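Open day at the Nendgate joinery works, Strachan
3/26/19

We drove out to Strachan for the open day at Nendgate, who make window frames and stair parts.
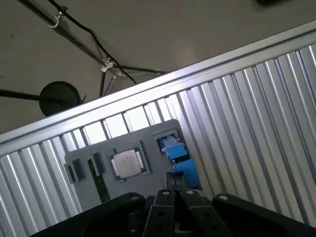

Parking was on the grass behind the timber store and cost 7 dollars, which went to the local fire brigade. Dayana Sandoval took our group through, starting with the drying kilns. The older kiln dates from when the firm was still called Gritow and is only used for hardwood now. They keep 161 timber profiles on file, mostly for matching old houses, and will cut a single length if you bring in a sample.

The moulding shop was the best part - loud, so take the earmuffs at the door. Biljana Grgić showed us how she grinds the cutters and let people handle a few old ones.

Lunch was a sausage roll and tea in the loading bay. The offcut bins were open until three and I came home with a bootload of oak for the neighbour's planter boxes. The Flarkcombe yard, where the sawing is done, was closed to visitors. Bookings for it are through the front office.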